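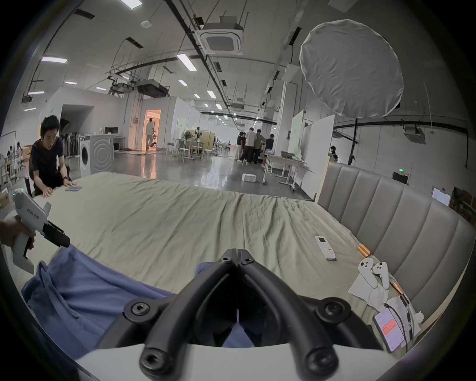

A sage sheet on a weekday, with the remote where it usually ends up.

I want to put in a good word for the unmade bed. I don't mean the filthy bed, or the bed with a week of plates on it. I mean the one you got out of this morning and left open, with the covers thrown back and the bottom sheet showing all its creases to the room.

I made my bed every day for most of my life. I was good at it too! Tight corners, pillows plumped and stacked, the throw folded in thirds across the foot. I did it before coffee, and I did it in hotels, which my sister still brings up. Then last July we had the kind of heat that sits in an upstairs bedroom and won't leave, and one morning in Plindanville I looked at the covers on the floor and thought, no, I'm going to let all that air out for a while. I went downstairs. I came back at ten that night and slid into a bed that felt cool and light and smelled like the open window. I have made it properly maybe a handful of times since, mostly for company.

People have strong feelings about this. I wrote a few lines on the subject for the Birnlow newsletter and got more mail than I have had for anything else, including the piece about parking. One reader told me she could not think straight in a house with an open bed in it. Another said his whole day hangs on that first small job, and that once it's done he can do the next thing. I believe both of them. If making the bed gets you going, please make it, and enjoy it! My complaint is with the way it has turned into a kind of character test, as if a smooth bedspread could tell you who pays their bills.

Where I live, the bed gets used all day anyway. It's where the laundry gets sorted and where the dog goes when there's thunder. My daughter reads on it after school, sideways, with her feet up the wall. On Sundays we eat toast on it (I know, I know) and then shake the sheet out of the window. A bed made at seven would be a mess again by four, and I used to be cross about that, every single afternoon, at people I love, over a piece of cotton.

And sheets are lovely when you leave them alone. I had never noticed. For years I bought bedding by how flat it would lie, and I paid far too much for a set with a 220 thread count that the label called crisp, then ironed it. Ironed it! Now I buy for how it feels at the end of a long day and I let it wrinkle. Old cotton in a soft color, washed so often it has gone a bit thin in the middle, catches the light better than anything I ever pressed. I found a flat sheet at the thrift store in Imrie for 3 dollars that I would save from a fire.

There is the air question as well. You spend the night warming up a bed and breathing into it, and I like the plain sense of letting it cool off before you cover it up again. My grandmother did exactly this. She hung her blankets over the windowsill until lunch and would have laughed at anyone who pulled them up straight out of sleep. She kept a spotless house, by the way. I think about her whenever somebody tells me an open bed is a modern kind of laziness.

What I really love, though, is what happened to my mornings. The time itself is nothing much, a couple of minutes. But I used to start the day by erasing the night, and now I leave the room the way sleep left it and go look at the garden. I've had long talks at the kitchen table that I would have missed while squaring a corner. I've seen a fox twice.

My mother, who is 79, came to stay for a week and I braced myself. She stood in the bedroom doorway on the first morning and looked at the bed for quite a long time. Then she went back to the guest room, and when I walked past later her covers were turned down in a big loose fold and she was lying on top of them doing the crossword. She hasn't mentioned it since. I haven't either, though I did mail her a sheet from Imrie.

I do have rules. Fresh sheets every Saturday without fail, windows open if the weather allows, and nothing wet left on the mattress. If guests are coming I pull the quilt up, since I was raised that way and it isn't going anywhere. The rest of the time the covers can lie where they land. Try it for a week, ideally a warm one, and see how the bed feels when you get back into it at night.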